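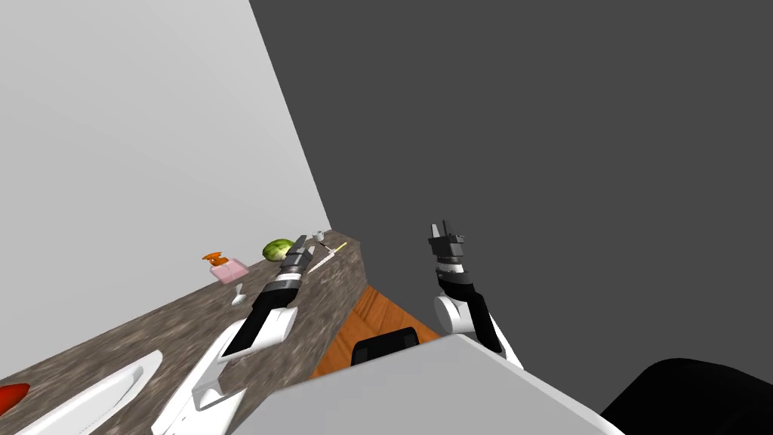
Progress report, spring term - Tostska after-school robotics club
To: Dellent education grants
From: Liudmyla Hrytsenko, club lead

Sorry this is short, writing it between two sessions. Full spreadsheet to follow when the school office has signed it off.

Where we are. The simulated kitchen is up and the students can drive both arms of the robot in it. Took longer than planned - the software was on the machines by the second week but the school network kept blocking the licence check, so the first sessions were mostly paper and whiteboard. Sorted now. 8 students on the books, working in pairs, so four pairs, one machine each. Attendance good apart from mock exam fortnight.

The task we set for the Navano challenge is clearing a worktop. Left arm does the reaching along the counter, right arm stays up and out of the way until we add the two-handed part. Pairs write their own reach routine and we compare them on the same starting layout. The lettuce was easier than anyone thought. Thin things are the problem. Gripper comes down a touch too high or a touch to one side and closes on nothing, and from the robot's own viewpoint it is very hard for the students to judge the height.

Numbers so far: 519 runs logged, of which 470 are usable. The rest were lost when one pair saved over the shared folder (we have since given every pair its own folder, should of done that at the start). I haven't split the usable ones by object yet.

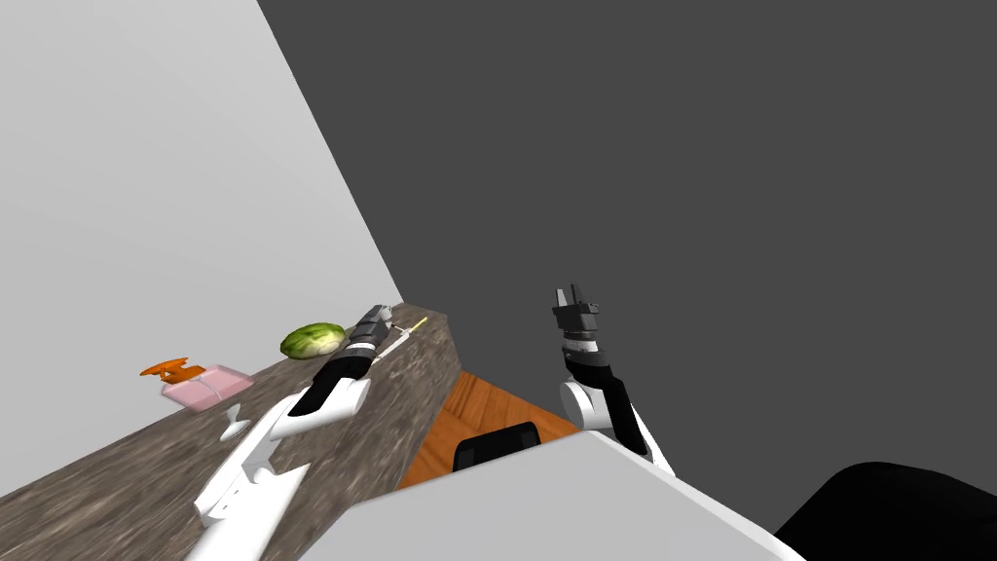 Two of the pairs want the arm to come in along the line of the counter, the other two want it to come in from over the top. Let them argue it out, then both get tested after half term. My own view is that over the top will win for small items but the wrist has to turn further and their code is not handling that well yet. One student has written a little tool that replays a run at half speed and everybody now uses it. Best thing to come out of the term, frankly, and not in the plan at all.

Money. Spent on licences and the second-hand graphics cards. Apaza gave us a discount on the cards so there is a bit left in the equipment line. I would like to move that to travel for the Navano final if you are happy with it - please let me know by email, the school will not book the minibus without it.

What is behind. The written logbooks. They would all sooner code than write, and I have not chased enough. Also the safety talk for parents, now moved to after half term.

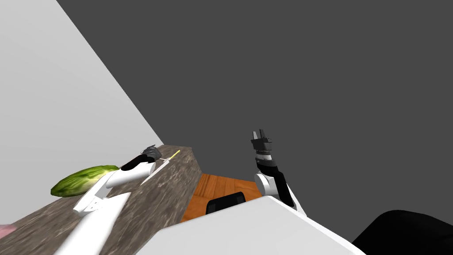 Your office also asked: when will the students move on to a real arm?
Not before the final. We want each pair to manage the whole worktop in simulation first, and we still have no arm of our own. The college has offered us bench time in June, which would suit us, and there is no hire charge.

Next steps: finish the reach comparision, start the two-handed part, get the logbooks up to date, confirm travel. Next report in July, with the split by object.

L. Hrytsenko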